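Packing for a gorilla trek: how much weight, and do I need real boots?

Asked in Wildlife Travel > Primates

I have a trekking permit booked for November with a small outfit called Druneck. Their packing sheet is one page long and mostly tells you to bring a passport. I have two questions it doesn't cover.

First, footwear. I own trail runners and a pair of old leather boots that give me blisters after 2 hours. The sheet says "sturdy shoes." Is that boots or not?

Second, bags. The last leg is on a small plane and I'd like to keep everything in one soft duffel. Is it realistic to do 6 nights that way, including a night at altitude? The lodge is at 3000 meters and I get cold easily.

I'm reasonably fit but not a hiker.

briltmont_birder

Boots, but not the ones you have. The ground is steep and soft, and a lot of the walking is on flattened vegetation with nothing firm underneath. You want something over the ankle with deep tread. Buy them now and wear them on every walk between now and the trip. If they still hurt after a few weeks, return them and try another pair.

Other things for the trek day itself:

Garden gloves. You will grab nettles at some point.
Long gaiters, or long socks pulled over your pants.
A rain jacket that can take thorns. Leave the ultralight one at home.
A mask, plus a spare. Some parks require them near the animals and yours will get damp.
Two liters of water.

Please also take the health rule seriously. If you have a cold or an upset stomach that morning, tell the ranger and stay behind. Gorillas catch our respiratory illnesses. Ask Druneck before you go what happens to your permit fee if you have to sit out — policies differ and you want it in writing.

Hire a porter. It helps on the slopes and the money stays in the village.

kerr_valley

one duffel is fine. i did it with less

mostlylemurs

Agree with the first answer on nearly everything. I used rubber boots and liked them, but I have wide feet and hate laces, so take that for what it's worth.

On the bag, yes, one duffel works for 6 nights if you repeat clothes. Check the weight limit with the airline, not the tour company. Mine had it wrong. Wear the boots and the heavy jacket on the plane.

For the cold, bring a thin wool base layer, a fleece and a hat. Most lodges at that height will give you a hot water bottle if you ask. Put the next day's clothes in the bed with you.

For evenings and sleeping I just take an old basketball jersey and put the fleece over it. It packs down to nothing.
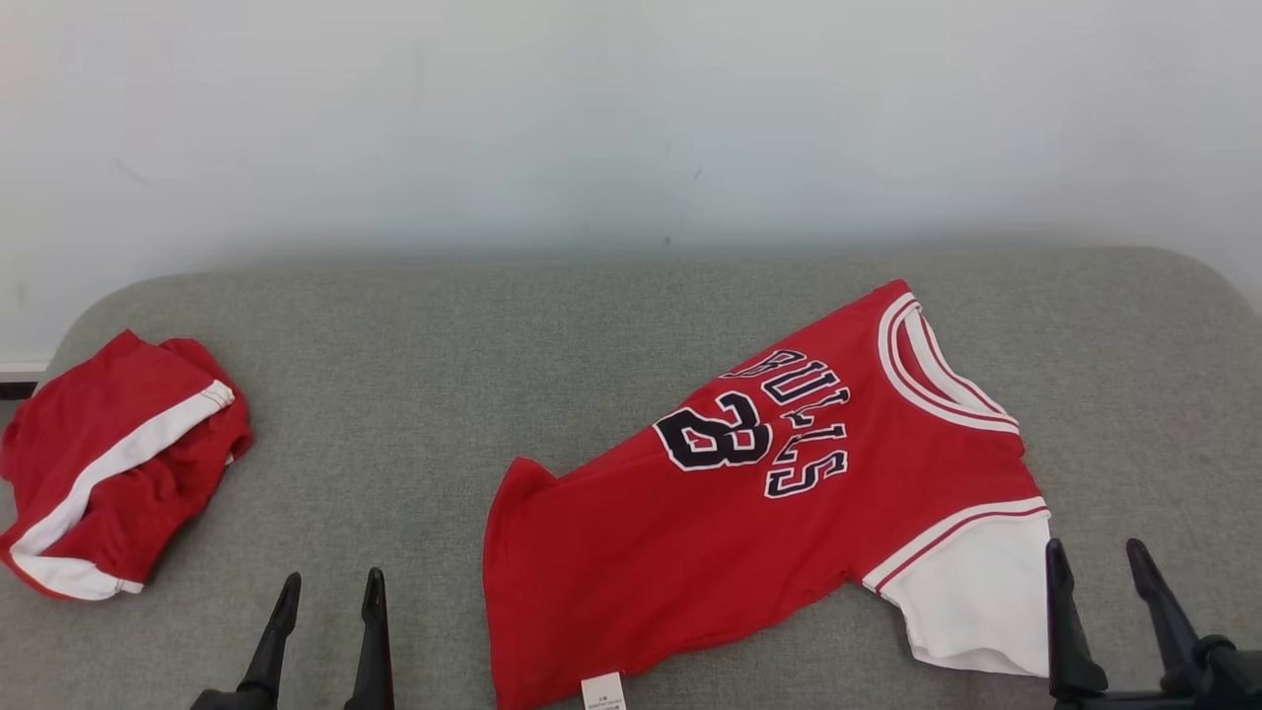

Bulls jersey, number 23.

Keep 500 dollars in small, newer bills apart from your main wallet for porters, tips and anything the lodge won't put on a card. I carry mine in a zip pouch inside the day pack.

Last thing — put your phone on silent before you reach the group, and turn off the flash. The time goes quickly and I wish I'd spent less of mine poking at settings.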